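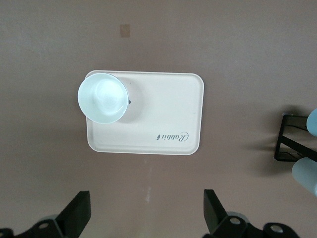 Raluca Ene
Test kitchen lead, Guketdale

5 October 2023

Buckwheat noodle broth, cold version. Second go at the recipe Tae-yang brought in, the one the Onora restaurant people say goes back to a mountain village and has been made the same way ever since. I have my doubts about "the same way ever since" and I'm putting them down before I forget what set them off.

First, the recipe as handed over calls for white sugar and distilled vinegar in the broth. Both by the spoon, both early. Maybe the village had them. Maybe somebody's aunt added them in a city kitchen and the story stayed put while the recipe moved. Tae-yang says the sugar replaces pear. Fine, but then it's a replacement, and the card shouldn't say "unchanged."

What I did: brisket and a chunk of radish, cold start, low simmer, skimmed when it needed it. Strained through cloth. Chilled overnight, fat lifted off in the morning. Split into 2 pots. Pot A seasoned by the card. Pot B got radish kimchi liquid and grated pear in place of the vinegar and sugar, salt to match by taste.

Tasting, me and Mal-soon Oh and Dae-han Min, bowls unmarked.

Pot A: clean, sharp, sweet up front. Tastes like the restaurant. Mal-soon guessed it right away and said so out loud, so the blind part of the tasting was over before Dae-han had his spoon in. Please don't do that again, Mal-soon.

Pot B: rounder, cloudier, a bit of fizz on the tongue from the kimchi liquid. Dae-han liked it better. I did too but I wanted to, so don't put much weight on me. Mal-soon said it tasted "like homework." She grew up with something closer to A. Her family's version had mustard in it and no beef at all, and she calls hers the real one.

So three people, three real ones. I don't see how we write "authentic" on anything.

Noodles. The flour is sold as pure buckwheat. I don't believe it. Dough came together too easily, stretched when I pulled it, and held up in the press with hardly a break. Pure buckwheat in my hands cracks if you look away. Either there's starch in the bag or I've gotten a lot better since May, and I know which I'd bet on. Asked the supplier (Wokonis) for a spec sheet. They sent a brochure with a picture of a field on it. Asked again.

Weights for the dough, so someone can repeat it: 414 g flour, hot water added a splash at a time until it held. I didn't write down the water. I know. Mi-kyung has already told me.

Rest 18 minutes under a damp towel, press straight into boiling water, out as soon as they float and lose the chalky center, then cold water and rub hard. The rubbing matters more than anything on the card. First batch I was gentle with and it came out slimy. Second batch I scrubbed like laundry and it was good.

About the essay Mi-kyung Han passed around, the one arguing that cold noodles are having their moment over here and that diners are "finally ready." I read it twice. The evidence is a handful of restaurants in two cities and a line outside one of them. Hot summer, new place, people line up. I'd want to see who's ordering it in winter, which is when the old cooks say you were supposed to eat it in the first place. The essay skips that. It also says the dish was poor people's food and, a page later, that it was served at court. It could have been both at different times, but pick up the thread and tell me when.

To be fair to the writer, the part about noodle shops going into business next to butchers made sense to me, and would explain the beef. No source given, though. Dae-han thinks his uncle, who ran a place called Min for years, might know where the story comes from. I'll take the uncle over the essay, with salt.

Still open:
- spec sheet from Wokonis, a real one
- repeat the dough with the water weighed
- same broth test, nobody talks until everyone has written something down
- Mal-soon's family version, with the mustard, no beef
- ask Tae-yang Bang who wrote the card, and when. The handwriting changes halfway down and the sugar is in the second hand.

Leftover broth is in the walk-in, bottom shelf. B is the cloudy one. It will keep souring, so taste before you use it.

We use cookies to remember your settings and see which pages get read. Accept all | Manage choices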